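The training room at Skosik is on the second floor in Larkstead, past the loading dock. Work starts at 8, and by noon a good operator has recorded 248 runs of one short task.

Most of them are dull to watch. An operator holds a gripper in each hand and does the job the way the robot will have to do it, with two jaws and no fingertips. This month the job is a ring of keychains and a white stand.

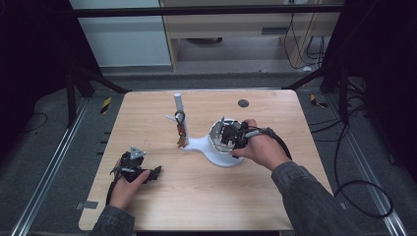 Marlene Paquette thinks the slow runs are worth more than the fast ones. Speed can be added later, she said, but a robot that has learned from a rushed hand will keep bumping the pole, and then you are back to recording on a Sunday.

The company wants 1000 runs before it moves on to the next object. Operators switch off every hour, mainly to rest their wrists. Bad takes are thrown out the same afternoon.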